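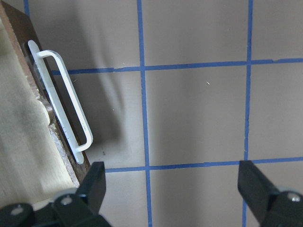 The handle and the crumbly edge next to it

Can I save a chipped cabinet edge?

Posted by HerierHome

Hiya, hoping someone can help! I've got a little cabinet, dark brown on the front and pale down the side, and the edge where the two meet has gone all crumbly. It's chipboard underneath, and bits come off every time I go near it (I've hoovered that corner so many times). The white handle is fine and I'd like to keep it.

I priced up a new one at Potach and it was 200 quid, so no thanks. Can I fill the edge, or does it need cutting back? I've cleared the big table to work on, which mostly means shoving things up one end.
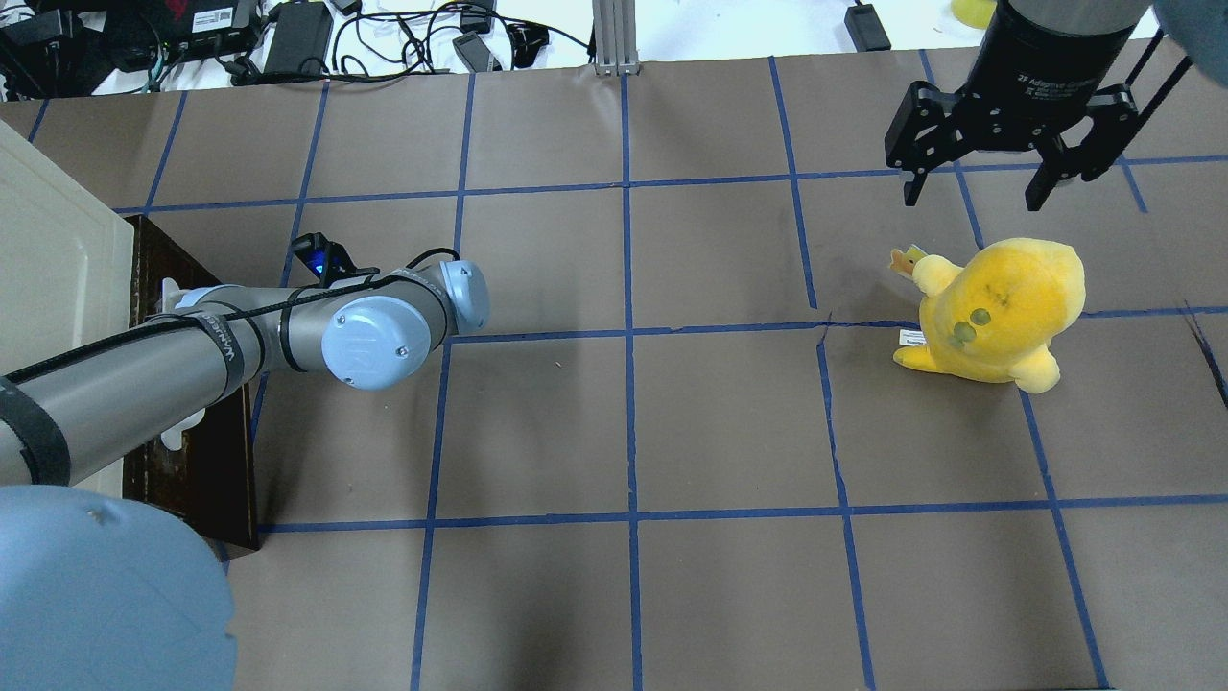
It only has to look decent from across the room, and I'd love it done by September. There's a brown wood-effect panel as well, and the tall board has lost veneer down one side.
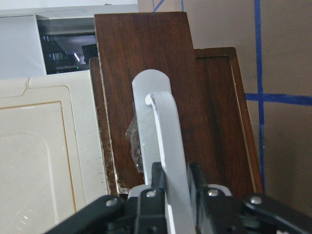 Tall board, worn along the left

Potteringabout

Definitely fill it! Pick off anything loose, brush on watered-down PVA and leave it overnight. Then two-part wood filler, a bit proud, and sand it flush. Iron-on edging tape hides the lot. I got a roll from Bako and did a whole wardrobe with it, still going strong!

clustville_diy

Agree with the above, but use 120 grit or you'll be there all day. Take the handle off first. Brown wax stick for the small chips.

mossyback

I'd bin it tbh. Chipboard never lasts.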